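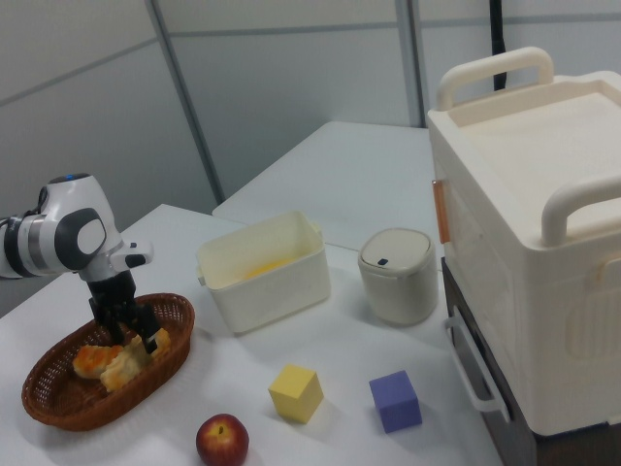

Jul 2, 2018

Sentencing vignettes, second coding pass

Finished entering the paper forms from the Kavier sessions. 97 usable. The ones left out had the consent box blank or the last page missing, and they are in the gray folder in case we are asked for them. Ulises did the double entry for the burglary set and I did the fraud set. Typed numbers match. The free-text answers don't match so well, mostly spelling, plus a few words neither of us can read. I left those as [unclear] and didn't guess.

The question for this pass was whether people who see the age of the defendant before the facts of the case give a shorter sentence than people who see it after. Same case, same age, only the order of the paragraphs changes.

First look only, nothing tested yet. Age first does pull the sentence down in the burglary case. In the fraud case I can't see much. Several people wrote that the fraud defendant "should pay it back" and then left the months line empty. I had been coding that as zero months, which is wrong, and Ulises coded it as missing. Missing it is. I have changed my entries and kept the old file with "old" in the name.

Coding rules agreed with Ulises Fuentealba

"Life" goes in as its own code and stays out of the averages.

Ranges ("two to five years") go in as the midpoint, with a flag in column R.

Probation with no prison time is zero months. Restitution alone is missing on months and a yes on restitution.

If someone crosses out an answer and writes another, take the second one.

A comment on the judge or the court system gets code J even if it also gives a reason for the sentence. We disagreed on this for a while. My worry is that J turns into a bin for everything. Agreed to try it on 20 forms each and compare.
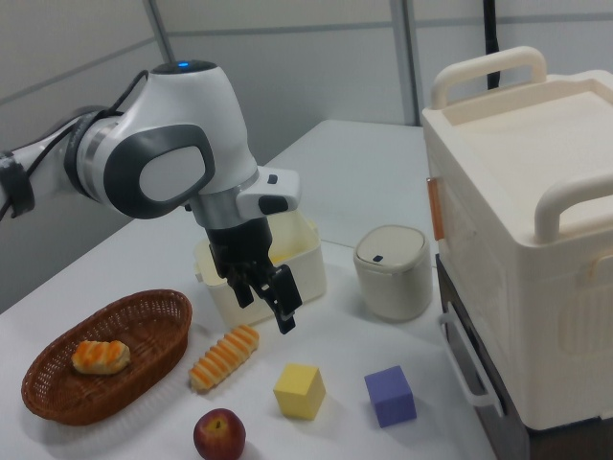 Agreement check

We swapped forms and coded blind. We differed on 3 of mine and 4 of his. All but one were the J code. The other was a respondent who gave one sentence for a first offense and a different one for a repeat offense, though the vignette says clearly it is a first offense. We took the first-offense number.

Reworded J as "says something about how courts work in general, not about this defendant." That would have settled most of the disagreements. Will recode the whole set with the new wording before running anything.

Problems

Pristosora drops the leading zeros from form IDs on export. Fixed by setting the column to text first, but this has to be done every time.

The Drukton copy of vignette B has "accused" in one paragraph and "defendant" in the next. It went out like that to everyone, so it can't explain a difference between groups, but it should be fixed before the next round.

To do

Kirstin Niven wants the table without the Kröger items. Make both versions.

Ask Kirstin if the second site still wants the jury version in July.

Recode J. Then the order comparison, burglary first.

Lock the gray folder in the cabinet.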